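4.2 Laundry Task

The Flemutell two-arm kit was evaluated on a loading task with a front-loading washing machine. Each trial was limited to 90 seconds, and the operator's settings were left at the supplier's defaults.
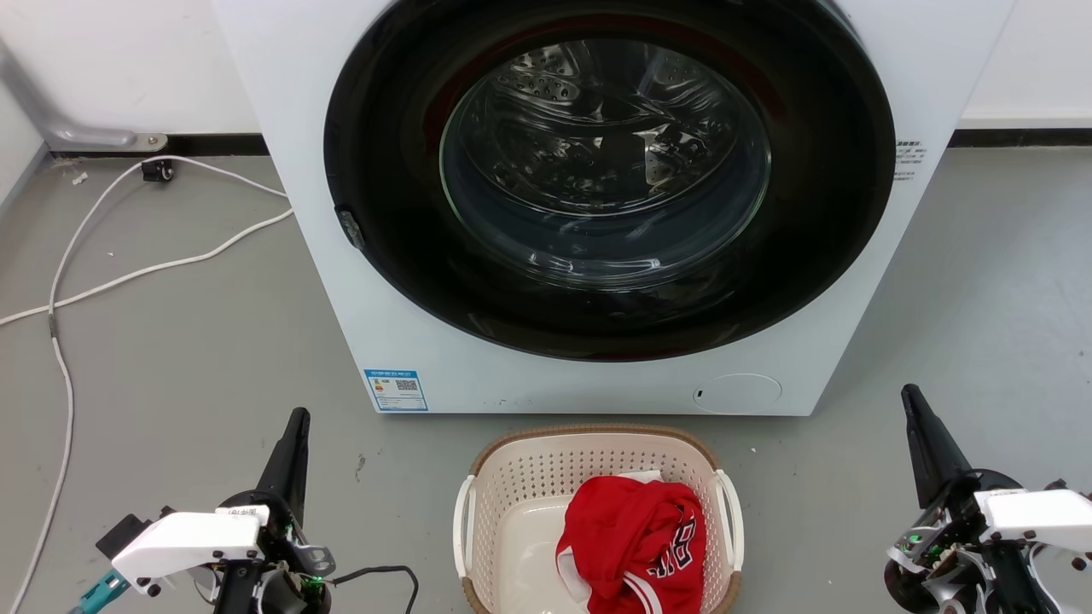 Figure 4. Both grippers, the basket with a red jersey, and the washing machine.

The Simham control software was installed from the supplied drive. Setup required two sessions, and the manual omits the calibration step for the left arm.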